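Automation in the Return Goods Hall at Vendholm: What Changes for the Staff
Project report, Work and Technology course
Nelli Honkanen and Mulugeta Tilahun
February 2019

1. Background

Vendholm is a distribution company that sends small goods to stores in white plastic baskets. The baskets come back empty and have to be checked, turned the right way up and stacked before they can go out again. Until last June this was done entirely by hand. The return hall handles up to 3,154 baskets on a full day, and 54 people work there across two shifts.

The company has started to move part of the basket handling to robot arms. The supplier is Skinder, and the arms are being set up in a test room next to the hall. Our question was simple: what does the work look like now for the people who used to do all of it?

2. Method

We spent eight days at the site and talked with 11 employees, two shift leads and the engineer from Skinder. We also watched work in the test room and read the job instructions from before and after the change. The interviews were done during paid time, which the shop steward had asked for. We took notes by hand and did not record anyone.

3. The task

Handling a basket sounds easy, and for a person it is. You grab the rim, look inside, flip it and put it down. For the arms, every one of those steps has to be set up and tried out. A basket full of holes gives the fingers many places to get caught, and it is light enough to slide when it is pushed.

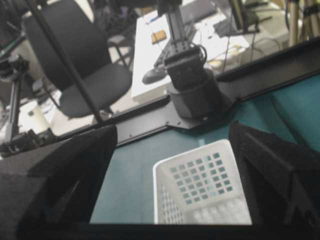 Most of the employees we talked with had underestimated this part. Two of them now work in the test room half of each shift, and both said they had expected to press start and stand back. Their days are mostly spent placing baskets, watching, stopping the arms and writing down what went wrong. One of them said it was like training a new hire who never asks a question.

A basket on its side is its own case in the instructions. By hand it gets no mention at all in the old version. In the new version it takes up a page and a half, and the operators wrote most of that page themselves — the engineer told us he would not have known which positions come up in the hall.

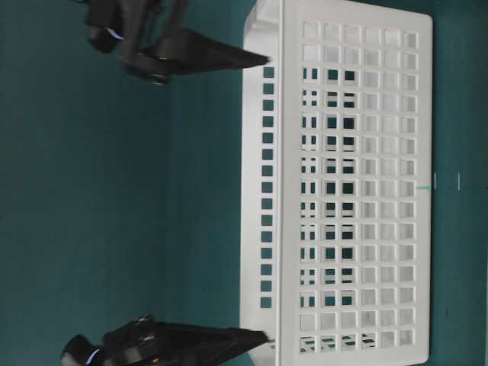 Figure 2. Two grippers at the edge of a basket lying on its side.

4. What changes for the staff

The physical load was the first thing people brought up. Before, one person on the stacking line could lift 1,125 baskets in a shift. Several had shoulder trouble, and they were in favor of the arms for that reason. The two test room operators lift far fewer, but they stand still more, and one has started to get a sore back.

Pay was the second thing. The operators have kept their old pay grade. They think the new work should count as skilled work, and the shift leads agree. The company has said it will look at this when the test period is over. We did not get to see anything in writing.

The third point was the company of other people. On the stacking line four people work close together and talk all day. The test room is quieter. One operator liked this and the other did not.

Nobody we talked with had been told they would lose their job. Some were still worried, mainly the ones on short contracts. They had heard about Skeltbridge, where the night shift was cut after a similar change, and they wanted to know if the same was planned here.

5. Limits of the study

Our group was small and the arms are not yet used in daily work. Management chose which shifts we could visit. We had also planned to compare with Hordiienko, where 200 people do the same work by hand, but the visit was called off and we only had one phone call with a shift lead there.

6. Suggestions

Settle the pay question before more operators are picked. Let people rotate between the test room and the line, with no one in the test room for a full week. Put the operators' names on the instructions they wrote. Give the staff on short contracts a clear answer about next year, even if the answer is that it has not been decided.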